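Pramum has been coming soon for so long that I had begun to think of it as a weather condition. So when the developer, Gavalas, opened the sales centre for a morning of tours, I put on sensible shoes and went to see how much of the eco district exists.

The answer is one tower and a very large car park. Hitska Tower is finished up to the roof and let, we were told, "in principle". Its neighbours are at the stage where a man points at some gravel and uses the present tense. When the whole thing is done there will be 730 flats, a school, a tram stop and something called a breathing boulevard, which on the day was breathing mostly dust. 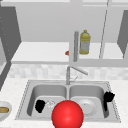

The double sink

Our guide was Rafail Deligiannis, who handles sales for the first phase and walks backwards better than most people walk forwards. He took six of us up in the hoist to see the shading. Each facade has its own pattern of fins, and the ones on the west side are meant to turn with the sun. I watched them for a good while. They may have been turning. So may I.

The building is aiming for a green rating, and the score so far is 96, though out of what I never managed to establish. Rafail said the assessors were delighted. A woman from a pension fund asked whether the score included the car park and was offered a pastry.
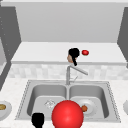 White counter, steel sink: the standard kitchen

After the pastries came the plant room, easily the best part of the visit. Waste heat from the cooling system warms the water for the lower floors, and the engineer down there explained it with real pride and no slides at all. I would happily have stayed, but the minibus was waiting to drive us the length of a football pitch to the timber works.

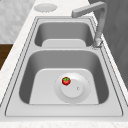 Uvwood supplies the cladding, and its shed on the edge of the site is where the boards are cut, treated and stacked for the balconies. It smells wonderful. The foreman let us lift one, which was kind of him and bad for my back. On the way out I asked Rafail whether buyers could choose anything inside the flats, and he said they could choose early. The sink has one basin smaller than the other when you look at it end on, the worktop is pale with grey veins, and that seems to be your lot. I have lived with worse.
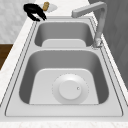 Page 20

Back at the sales centre there was the model, lit from below, with tiny trees far healthier than the ones outside. Prices are given on request. I requested, and was given a brochure. The next release is due in September, after the tram people have decided where the tram goes, and the queue for it is said to be long. I left my name on the list anyway – the pastries were very good – and walked back to the main road along the breathing boulevard, which has no pavement yet.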